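Robotics Club Gallery – Gripper Project

Welcome to the gallery page of our student robotics club. We are a small group and we meet in the evening, two times each week, in the laboratory at Levchenko campus. This term we work on one topic only: how a hand-held gripper can take small and difficult things from a table. The project has the name Sendia, and it will be our entry for the Oltidis student competition in December.

The competition has a simple idea. Every team receives the same list of 25 household objects, and the gripper must pick up each one and put it in another place. Boxes and bottles are easy for most teams. Thin, flexible or hanging objects are much harder, and they give more points. A team can reach 600 points in total. Last year we finished with place 17, so we have still much to learn.

We decided to practice first by hand, before we write any program. When you hold the gripper yourself, you understand quickly which angle is good and which one is bad. We keep a notebook with all attempts – the last entry has the number 3719 – and new members are asked to read at least the first pages of it.

The work at the table, with the keys from our practice list:

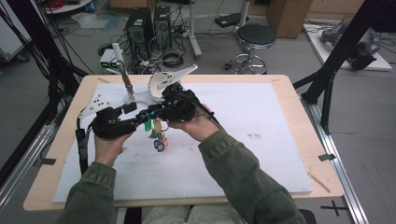

Flatell wrote to us after the last open evening that his own team lost most of their points with keys, and that we should practice them from both sides and not only from the front. He also asked if the fingers can be changed during a round. The rules allow it one time, between two objects, and the clock does not stop.

More pictures will follow after the next practice. If you study at our campus and you want to join, please come at 6 p.m. and ring at the side door. You do not need experience with robots.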